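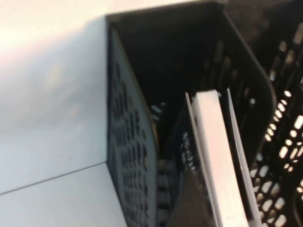
Okay, so I finally finished The Salt Gates of Evora and I need everyone to read it so I can stop yelling at my cat about it. It took me three nights, and I was up until 2 a.m. for the last one (worth it!).

I'll admit I almost quit at page 138. Shin spends so long moping on that ferry, and I just wanted her to get to Flundar already. But then the letters start showing up and oh my gosh, I did not put it down again! I'd guessed one of the twists and felt very smug for maybe a chapter, and then the second one flattened me.

Still not sold on the romance, though. He lied to her for eight years and she forgives him over soup? Come on, Shin.

Book two, Skumevel, is out in April and I've already preordered it. I'm number 1017 on the library list too, in case my copy gets lost in the mail, which has happened to me before. If you've read an early copy, please tell me the lighthouse keeper is okay. No other spoilers, just that!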